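Trundeck terms: read me first

Hi! This folder is my slightly obsessive collection of old legal words for sexual offenses and marriage matters, pulled from statute books and court glossaries. I started it in February because I kept meeting words like "fornication" and "criminal conversation" in transcribed records and had to look them up every single time (my memory is terrible).

What's in it: 1,026 entries in one tab-separated file, terms.tsv. Each row has the term, a plain-English meaning, the kind of source it came from, and a notes column where I ramble. Of those, 305 still need a second pair of eyes, and they have a "u" in the last column.

A few things to know before you load it. "Adultery" shows up 4 times, and I left it that way on purpose: church courts, civil suits and criminal statutes didn't all mean the same thing by it. In some places only a married woman's affair counted, in others either spouse's did. Please don't merge those rows! "Criminal conversation" has nothing to do with talking, by the way. It was a husband's claim for money against his wife's lover.

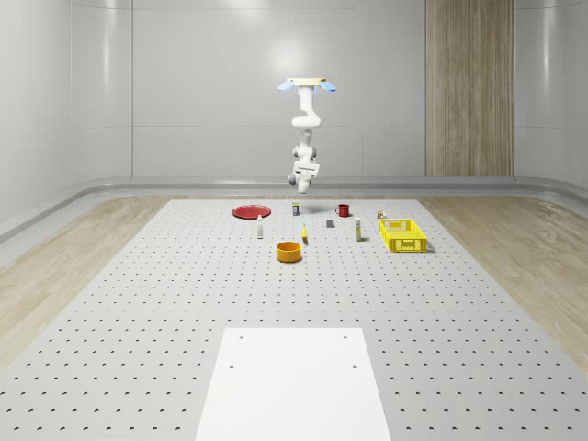
Gaurav Bansal wrote back that "fornication" ought to be split up too, as some of the statutes I used cover only unmarried couples and others bring in a married man with a single woman. He'd also like the spelling variants in a column of their own, so a search for "advoutry" lands on the right row.

I agree on both counts. The split is done in the Hinojosa batch and half done in the Justhorpe one. The variants column is going to take me longer, because I typed most of them into the notes (sorry!) and they have to come out by hand.

Version 14, October 26, 2022. The Sesstead rows are new in this one, and I've fixed the broken accents in the Latin phrases.

Use it for whatever you like, just keep the source column attached if you pass it on. Corrections go in fixes.txt, one per line, with the row number first.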